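Sock folding

Sock folding is the small, cheerful end of laundry care, in which clean socks are shaped so they fit a drawer or a divided box. It usually shares an afternoon with bigger knits, and a heavy sweater may take up more shelf than 35 ankle socks! 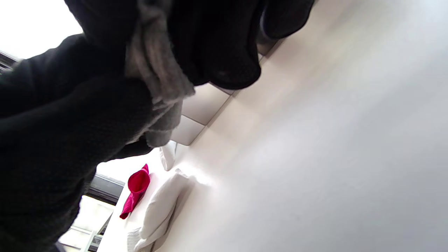 Sweaters are folded flat and stacked. Socks are small enough to stand upright, and a compartment tray makes the most of this: every color shows from the top.
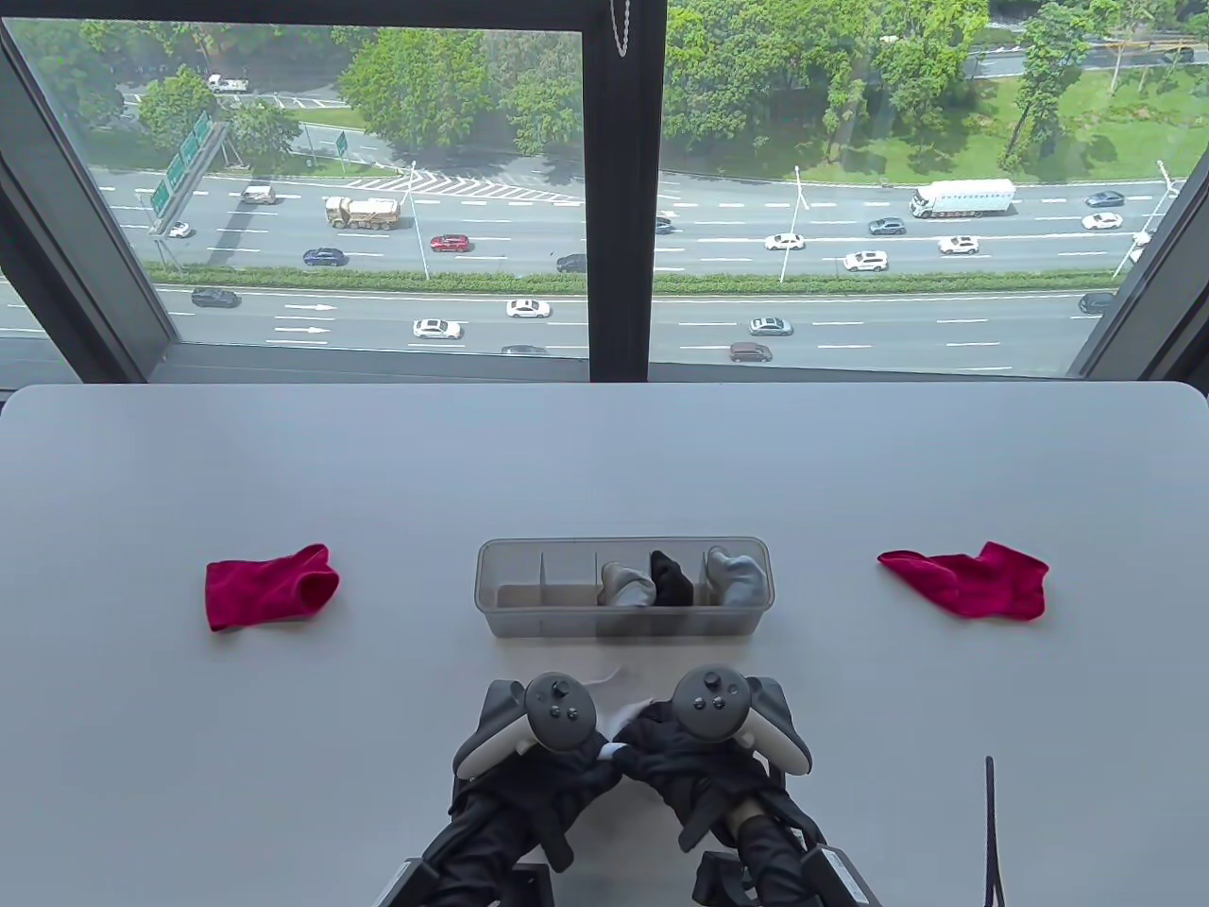 Stustero, a laundry forum, carries a reply from Bralover arguing that rolling beats folding for thin socks, as a ball made by turning one cuff over the other stretches the elastic.

Rolling starts at the toe and ends at the cuff, with the sock smoothed out first.

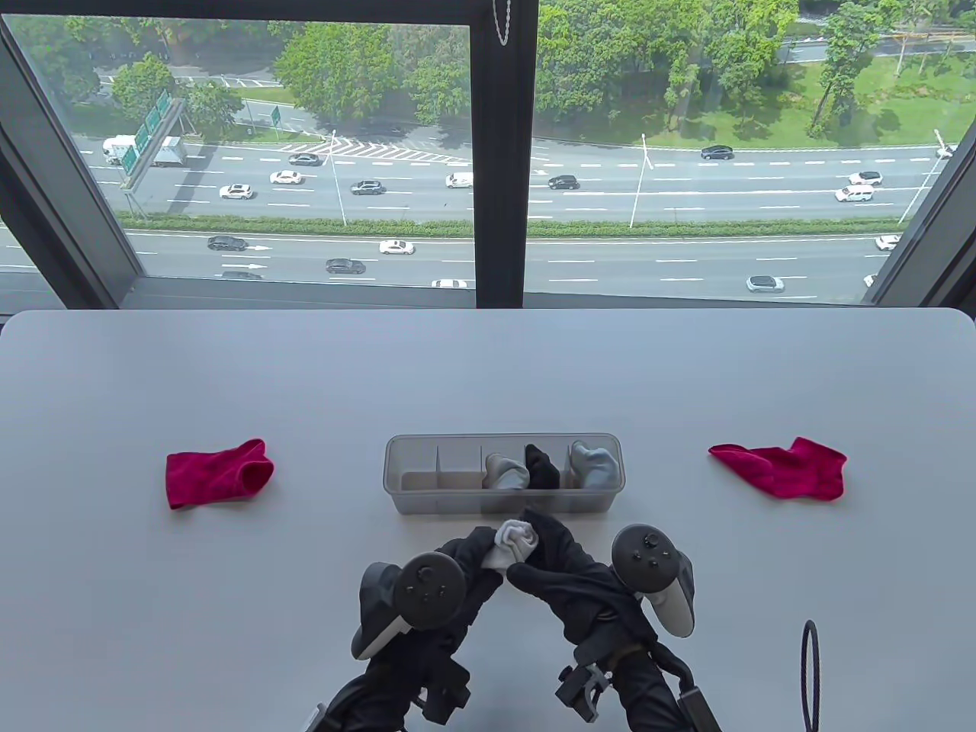 Low-cut socks make short, plump rolls and suit narrow slots wonderfully. Longer ones are better folded in thirds.

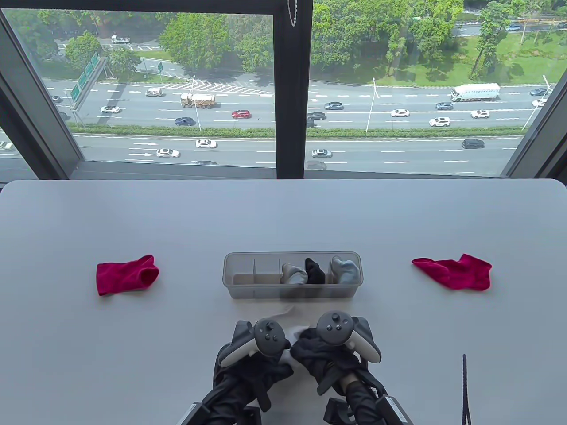

Filling order is a matter of taste, and a lovely one to play with. Many folders work from one end of the tray. With a gray, a black and a pale blue-gray sock upright toward the right, the left compartments are still free for brighter colors such as the two reds lying on either side.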